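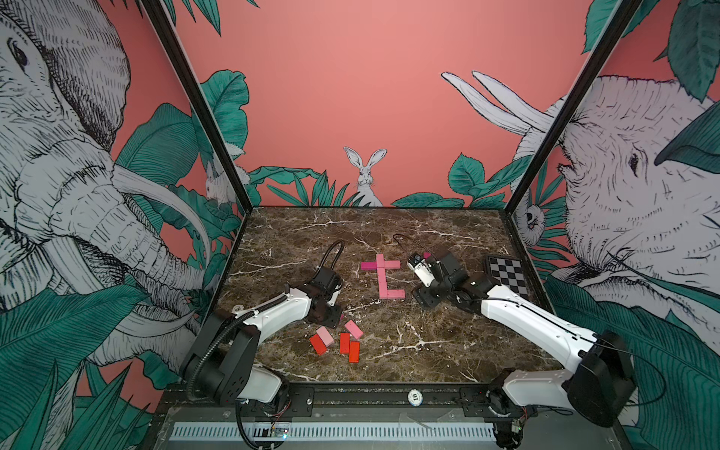

Section 8. Setting Up a Property and Its Leases

Use this section after you have installed Stotar Lease Manager and created at least one user with Manager rights. If you are moving data over from a spreadsheet, read Section 9 first and come back.

Before you start, have the following at hand: the deed or purchase agreement, the current rent roll, a signed copy of each lease, and the name of the bank account that will hold security deposits.

8.1 Adding the property

1. From the main menu, choose Properties, then New.

2. Enter the property name. The name prints on tenant statements, so use the one tenants know. The sample file uses Ustgate Business Park.

3. Select a property type: Office, Retail, Industrial, Residential or Mixed. The type controls which lease forms are offered later.

4. Enter the street address and parcel number. Type the parcel number exactly as it appears on the tax bill, including dashes.

5. Enter the rentable area in square feet, then click Save.

CAUTION: The property type cannot be changed once a lease has been posted. To correct it you must void every lease on the property and enter them again.

8.2 Adding units

1. Open the property and click the Units tab.

2. Click Add Unit. Enter the unit number, floor and area.

3. For a run of similar units, click Add Range and enter the first and last numbers. All units in the range get the same area, which you can edit one at a time afterward.

4. Click Check Area. The program compares the total of the units with the figure you entered in 8.1. A yellow bar means they differ.

Note: Storage rooms and parking spaces are entered as units only if you charge for them separately. Otherwise leave them out and list them on the lease as included space.

8.3 Entering a lease

1. Select the unit and click New Lease.

2. Choose the tenant from the list, or click New Tenant. A company tenant needs a contact person. In the sample file, the tenant in Unit 302 is Woldemariam Accounting and the contact is Idalina Rocha.

3. Enter the start date, end date and first rent date. If the first month is free, the rent date is later than the start date. Do not enter a zero rent.

4. Enter base rent per month. Click Steps to add scheduled increases.

5. Enter the security deposit and pick the deposit account.

6. Under Recoveries, mark the costs the tenant shares: taxes, insurance, common area. Leave all boxes clear for a gross lease.

7. Click Preview, compare the screen with the signed lease, and click Post.

CAUTION: Posting creates charges right away for every month since the rent date. For an older lease, set Opening Balance Date before you post, or the tenant will be billed again for past rent.

8.4 If the rent roll does not match

Run Reports, Rent Roll, for the current month. Check for a missed rent step first, then for a lease posted to the wrong unit. Expired leases stay on the roll as month-to-month until you enter a move-out date.

Section revised May 16, 2015, by Ida Thiele. Screens checked by Dagim Kassa.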